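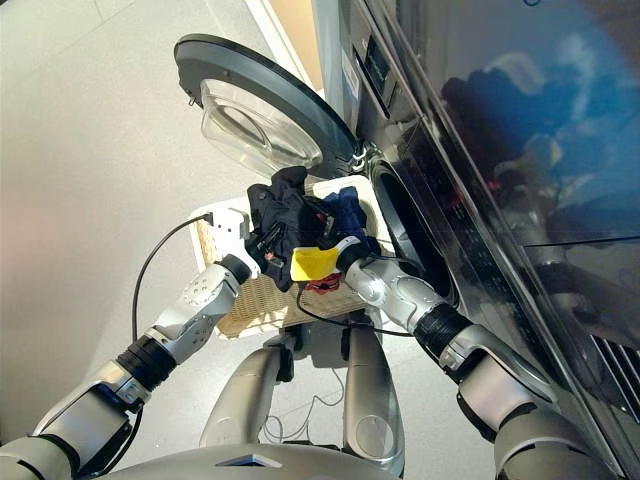
Is the Kallanis fight stick worth buying if you mostly play Rasia?
For local and online versus, I'd buy it. For the story mode a regular pad is fine, and you can keep your money.

Kallanis Arcade Stick review
By Amra Obradović, posted 10/24/23

I've been using the Kallanis since June, almost entirely for Rasia, with a few nights of older fighters mixed in. My save file shows 2458 ranked matches, and most of those were on this stick. Before that I had a Pritchard, which I liked until the start button went.

The Kallanis has eight face buttons, a square gate and a detachable cable. The case is wide enough to sit flat on my lap and heavy enough that it doesn't slide during dashes. Hendrik Radebe borrowed it for the Climcombe weekly and said the edge dug into his wrist by the third set. I haven't had that problem, but I sit lower than he does.

Inputs are accurate. Half circles come out clean on both sides, and the double quarter circle for Rasia's burst supers is easier than it was on the Pritchard. The stick itself was stiff for the first week or so. If it still feels tight to you after that, the spring can be swapped with a screwdriver, and you don't have to peel off the artwork to get in.

The buttons are the weak spot. They're quiet, but the two on the far right need a firmer press than the other six. I replaced mine. Cường Cù left his stock and got used to it - he also plays a character who barely touches those two.

Setup on PC was plug and play. On console I had to update the firmware first, and the updater froze once at the end. Unplugging it and starting over fixed that. There's a tournament lock switch on the back, which is small and easy to miss with your thumb. Headphone jack works, no hiss.

I paid 187 for it, shipping included. The Pro version is 305 and adds a metal top panel and better buttons. I tried Shiuli Ranasinghe's for an evening and the buttons are better, but a replacement set for the regular one costs a lot less than the difference.

Pros: accurate stick, stable on the lap, easy to open
Cons: uneven buttons, fussy firmware updater, no storage for the cable

Score: 8/10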